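Ticket: label printer in the packing room skips every second label
Opened: July 2023
Site: Cudside bakery, packing room
Status: closed, grudgingly
Priority: High (changed from Low by packing room, changed back by IT, changed again by packing room)

Reported problem
Printer feeds one good label, then one blank, then one good. Packing room has been told this is not a "two for one" feature. The Hendon order needs 200 labels and at this rate will use twice that.

First look
Turned it off and on. It came back with the same fault and a louder fan. Roll is the Trostent stock, loaded the right way round, which puts it ahead of the last three calls from this room. Cleaned the print head with a wipe. No change.

Second look
Ran the gap calibration from the front panel. It spat out 5 blanks, thought about it, and declared itself ready. Next test run: good, blank, good, blank. The manual suggests contacting your dealer. Our dealer is Peñalver, whose phone line suggests consulting the manual.

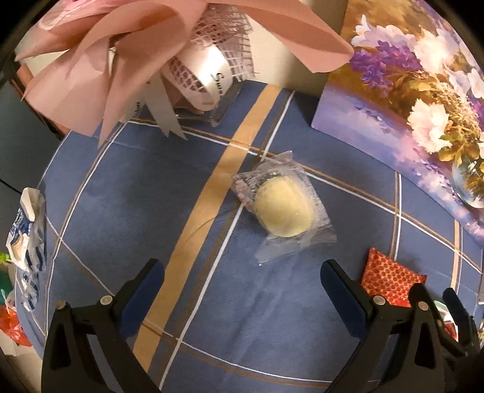
Checked the label size in the driver next. It was set to a length of 100 mm. The labels on the roll are half that. The printer was doing precisely what it had been asked to do, one long label at a time, and had been getting the blame for it.

Cause
The old roll size was 100 mm. Stock was switched in April and the setting on the packing room PC was never changed. It kept working until now as everyone had been printing from the office PC, which was replaced last week. IT replaced it. IT would like to move on.

Fix
Driver set to 50 mm on the packing room PC. Calibrated again. Printed 4 test labels, all good, no blanks between them. Then ran the full Hendon batch without a skip.

Reply from packing room
Works now. Can you also make it quieter?

Reply from IT
No. The fan is a separate ticket. Please also stop storing part-used rolls on top of the printer, as the vents are up there. Old 100 mm rolls are in the cupboard marked DO NOT USE. Please do not use them.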